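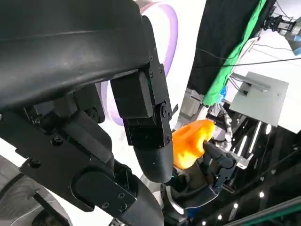 A glossy orange object resembling a pepper or a squishy foam toy

Squishy toy

A squishy toy, or squishy, is a soft toy made to be squeezed in the hand. Most are molded from polyurethane foam, which returns slowly to its original shape after it is pressed. Others are made of soft rubber or gel. Common shapes include animals, baked goods, fruit and vegetables.

Foam squishies are usually painted after molding. The paint can crack with repeated squeezing, and small tears in the surface tend to spread. Many new foam toys have a noticeable smell that fades with airing. Surface dirt is removed with a damp cloth; soaking is avoided, as the foam holds water.

Collecting

Some owners collect squishies by shape or by maker. The Nivwood vegetable series, designed by Fadi Darwish, was sold in 2 sizes and had a first run of 2400 pieces. A later series, Kiltgate, was limited to 1000. Collectors generally store foam pieces unstacked and out of direct sunlight, which can yellow the foam.

See also: Stress ball, Play food, Foam rubber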